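Can a Robot Pack My Lunch? Testing Everyday Chores on a Two-Armed Machine

Final project report
Berwyn Trevor
8 June 2020

Why I picked this topic

My grandmother's kitchen has a dishwasher, a bread machine and a vacuum that drives itself around the floor, and she still spends most of her morning on her feet. She opens things, closes things, carries things from one counter to the other. When our class was told we could choose any question about automation, I wrote down hers: when does one of these machines do the boring parts?

I went in expecting the answer to be "soon" and I came out with something messier, but I had a great time getting there.

What I wanted to find out

Factories have had robot arms for decades, and they are very good at doing the same thing to the same part in the same spot. A home or a corner store is different. The bread bag is never in the same place twice. So my question was this: if you give a two-armed robot small jobs with ordinary objects, which ones can it finish, and what goes wrong in the others?

I worked in the Loton lab from January on. I did not build or program the robot. My part was choosing the chores, setting up the table, starting the trials and writing down what happened, and later sorting all of it into a spreadsheet (which took longer than the trials did!).

The chores

I chose nine chores, split between home and shop. The home ones were things like putting a cup in a bowl, folding a dish towel and wiping up a spill. The shop ones were closer to what my cousin does at the Gwilliam bakery: moving wrapped buns, closing a box lid, lining up packages on a shelf.

A trial counted as a success only if the robot finished by itself and the item was still fit to use. A squashed bun was a failure even if it ended up in the right place. My advisor thought this was strict, but I don't think a customer would.

In total I logged 185 trials. I threw out 17 of them where I had made the mistake myself, mostly by bumping the table or starting before everything was in position, so the results below come from the rest.

Wrapped food

Bagged buns turned out to be my favorite part of the whole project. A bun is soft, the plastic around it is slippery and wrinkly, and the two don't move together. You can pull on the bag and the bun stays put, or press on the bun and the bag slides away. People deal with this without thinking. A gripper with two narrow fingers has to choose a place to hold, and that choice decides nearly everything after it.
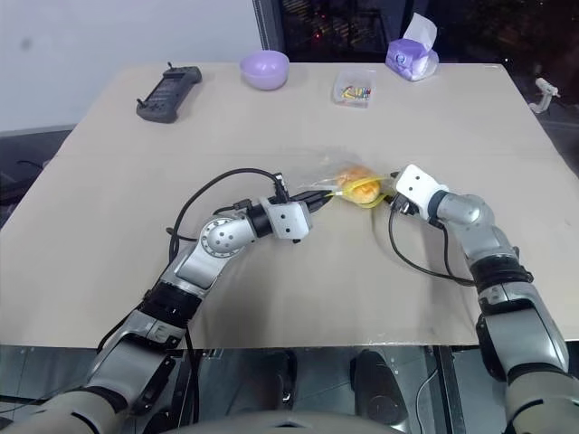 Figure 1. Both grippers at a bagged bun, with the left jaw tip touching the wrinkled plastic.

Holding the loose plastic worked much better than holding the bun. When one gripper got a good pinch on the film, the other could steady the opposite side and the bread kept its shape. When the fingers closed on the middle, I usually got a dent. Clear plastic also seemed to give the robot trouble finding the edge of the bag, and it would sometimes close on air a little to one side and then try again, very politely.

Results

The robot finished 55 percent of the counted trials. Closing the box lid and putting the cup in the bowl were the strongest. The dish towel was the worst by a long way, and wrapped food landed in between. Wiping was hard to score, because the arm made all the right motions and left half the spill behind.

Speed was the other surprise. Even good trials were slow. I can move a bun from a table to a box before the arm has finished lining itself up.

I also read two write-ups from companies working on the same problem, Gerora and Drakico. Both showed smoother motions than I saw, but neither said how many tries it took, so I couldn't compare them with mine fairly.

What I think now

For a shop that handles the same few packages all day, I believe a machine like this could be useful before long, as long as a person is close by for the bad grabs. For my grandmother's kitchen, I would not promise her anything yet. Too much of what she does involves cloth, water or something she has to hunt for first.

If I had another semester I would stay with bags only: paper, thin plastic, thick plastic, full and half full. I would also record where the fingers first touched in every trial. I only started noting that partway through, and it is the column I wish I had complete.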